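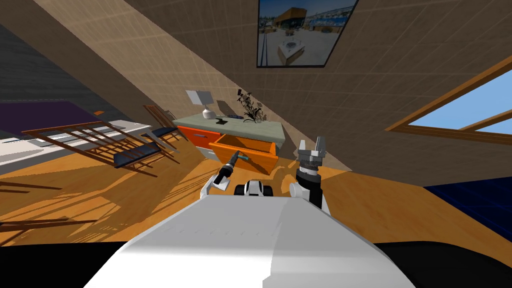 *Drawer task, head view, left gripper in the open drawer. Sim only.*

**pellworm**, 4/12/24

Starting a thread for the drawer set so it stops filling up the general one. We are collecting teleoperated demos in the simulator: a two-armed robot, a dresser with orange drawers, open one and shut it again. The room is one of the Hevik layouts with the furniture left as it came. I have 601 episodes on disk and the plan was to train on 500 and hold back the rest.

Two things I would like opinions on. First, the head camera is well off level in a lot of these, as in the still. Second, what to do with the arm that isn't working the drawer.

---

**tallow_and_rye**

I'd throw out the tilted ones. The floor is running diagonally there and the picture on the wall is leaning with it. If the real head camera is going to sit level, you are spending training time on a view it will never have.

---

**pellworm**

> If the real head camera is going to sit level

It won't, that is the trouble. The head follows the operator's headset in our setup, and people tip their heads when they reach for something low. If I cut every tilted episode I lose most of the good drawer pulls.

---

**Nivell_user**

Keep them, but log the head pose with every step and feed it in. We ran the Milau cupboard set both ways. With the pose left out, the policy reached to one side of the handle whenever the head was over. With it in, that mostly went away. I haven't tried it on drawers.

---

**tallow_and_rye**

Fair enough if the pose is recorded. I'd still want to see the spread. If all the tilt goes one way you have a habit of one operator in there and not much else.

---

**pellworm**

Pose is recorded from episode 7 onwards. The first few were me testing the rig and can go. I'll plot the spread by operator tonight.

---

**quernstone**

On the second question: what is the right arm doing in the still? Its fingers are open and pointing up while the left one does the work. Is that a set rest pose or just where the operator's hand was?

---

**pellworm**

Just where the hand was. There is no rest pose in the instructions. Some people park the spare arm up, some leave it low near the torso.

---

**quernstone**

Then I'd write one in before you collect any more. We had the same on the Değirmenci kitchen set and the model learned to wave the spare arm about, as it was averaging over everyone's idea of out of the way. Pick a pose, put it in the sheet, and bin episodes where it drifts.

---

**Nivell_user**

Disagree with binning. Mask the spare arm in the loss for the old episodes and use the rest pose for new ones. You keep the drawer motion, and that's the expensive part.

---

**quernstone**

Masking works until you want a task that needs both arms. Then you have a pile of data where one of them means nothing.

---

**pellworm**

This set is one arm at a time all the way through, so I'll mask for now. Rest pose goes in the sheet from version 2.

One more for anyone who has done drawers - do you start the episode with the lamp and the plant always in the same place? I've not moved anything on the dresser top so far.

---

**tallow_and_rye**

Move them. And change the wall and the light while you are at it. Those chair shadows on the floor are very strong, and if they never shift it will lean on them.

---

**pellworm**

Right, I'll script the light first as it's the easier one. Plot to follow.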